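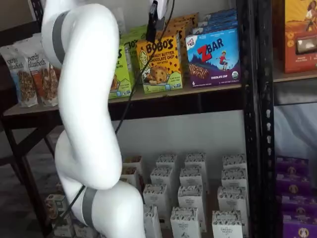 Dutdale Community Garden – minutes of the plot holders' meeting, 15 May 2021

Hi all, I'm typing these up from my notebook the same evening, so forgive the order, it's more or less how we talked.

We started late while people hunted for chairs. Last meeting's minutes were read out and nobody had changes, apart from the spelling of Wandumlow, which I had managed to get wrong all the way through. Fixed now, sorry!

Water
This took up most of the evening. The old line from the Gusance side is leaking again near the compost bays, and the pressure at the far plots is so weak that people are filling cans at the front gate and hauling them down. Mendes Plumbing came out and quoted us $700 to replace the bad stretch and put in a new shutoff valve. A few people thought that was steep and wanted to patch it again. I said we've patched it twice and I'm tired of standing in mud (I did say that, and I was asked to put it in). We voted and the replacement passed, with 2 against. Work should happen in June, and the water will be off for a day. I'll post the date on the gate as soon as I have it.

Until then, please please don't leave the soaker hoses running overnight. One of them was still going when I opened up last week and the path was a pond.

Money
We have enough for the pipe if we put off the new fence. That leaves us with $200 for the rest of the season, so no big purchases. Plot fees stay where they are. If you still owe yours, the envelope is in the shed, on the nail behind the door – write your plot number on it, not just your initials.

Compost
Bay three is finished and ready to use. Take what you need, but leave some for the folks who can only come in the evening. Somebody is still putting whole corn cobs and bread in bay one. We went back and forth on whether to put up a sign. We already have a sign. It was agreed to make a bigger sign.

Waiting list
There are 9 households on it, which is the longest I've ever seen it. Two plots at the back have been sitting in weeds since last fall, and we agreed to write to both holders and give them until the end of June to get going or hand them back. I'm writing the letters and I'll try to be nice about it. Splitting one of the big plots in half also came up, and people seemed to like it, but we didn't vote.

Plant swap with Wandumlow
They've asked us over again this year and everyone said yes right away. Bring anything you've got extra of, labeled if you can. Last time I came home with what I thought was a sweet pepper and my mouth still remembers it. We need a couple of people with trucks or wagons, so let me know.

Other stuff
The wheelbarrow with the flat tire is going to be fixed, not thrown out. The good loppers are missing – check your garage. Someone asked if we could have a picnic table under the maple, and that will wait until there's money again.

Next meeting is in June, after the pipe work, same place. I'll bring the lemonade and somebody else can bring cups.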